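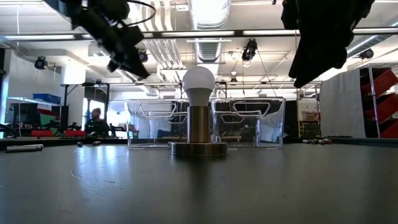 Slide 1. Small lamp, white bulb, brass-colored stem.

Good afternoon. I will speak about light in small hotel rooms. At the Rekier in Nisville we asked 129 guests what they disliked. Most of them said the bedside light.

Pause. Next slide.

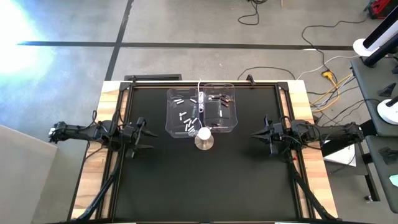
A guest looks for small things in the evening: keys, pills, an earring. Stojan Dimitriou from Ernetti tested this with one lamp of 200 lumens. Small silver pieces, like the ones in the left compartment, are a good test for your own rooms. Try it at night, with the curtains closed.

Then questions.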